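Against the Bare Table

When people visit a workshop, they admire the clean table. I want to say something for the covered one.

I learned this from my neighbor Emil Ruchti, who repairs clocks. Every Sunday he pulls brown kraft paper over his table and fixes it at the corners with blue painter's tape. I asked him once if it was to protect the wood. He said the wood was already ruined in his father's time. He only wanted to see where he put things.

Since then I cover my own table too, and I have gone further than Emil. I make squares with the tape. My friend Malou Hedegaard laughed and said it looked like a board game for adults with no friends. But a small screw on brown paper is easy to find, and in a square it is even easier. I can say to my daughter "third square from the window" and she gives me the right piece.
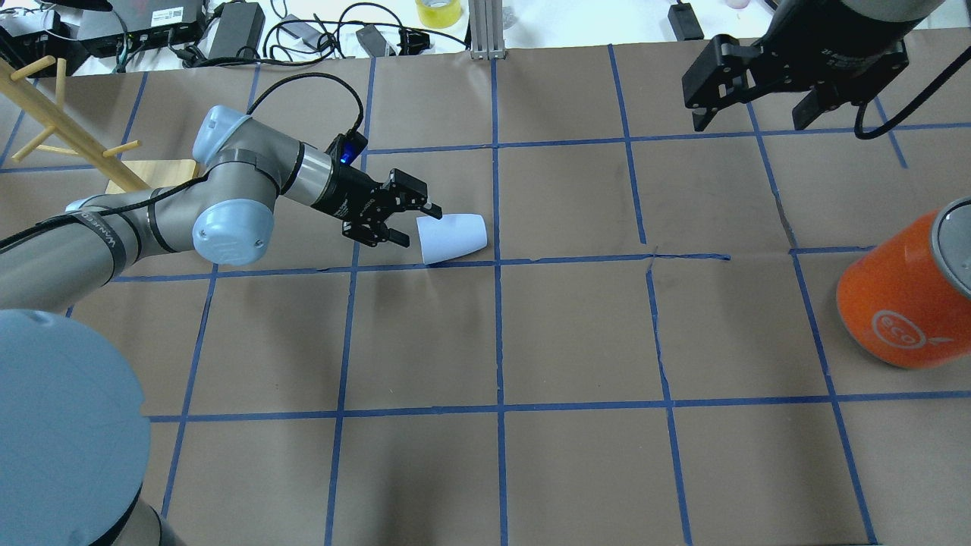
Kraft paper with a grid of blue painter's tape, and a paper cup on its side.

Painter's tape is the correct tape for this. It comes off without taking the paint with it, and when a line is crooked I lift it and lay it again. I have tried the clear kind and I do not recommend it. After a week it was yellow and full of hair.

Some readers will say that paper is waste. I bought one roll of 50 meters in October and I am still using it. When a sheet is too dirty I turn it over. The cutting mats they sell at Sotwood are nice, but they are green, they smell, and one cannot write on them. On my paper I write measurements, telephone numbers, and once a whole recipe for lentils from Rajeshwari Kamath, which I later cut out with scissors and put in the kitchen drawer.

I agree that a grid does not make a person tidy. My cables are still in a knot at the back of the table, where there is no paper and no rule. Perhaps next winter I will make the paper longer.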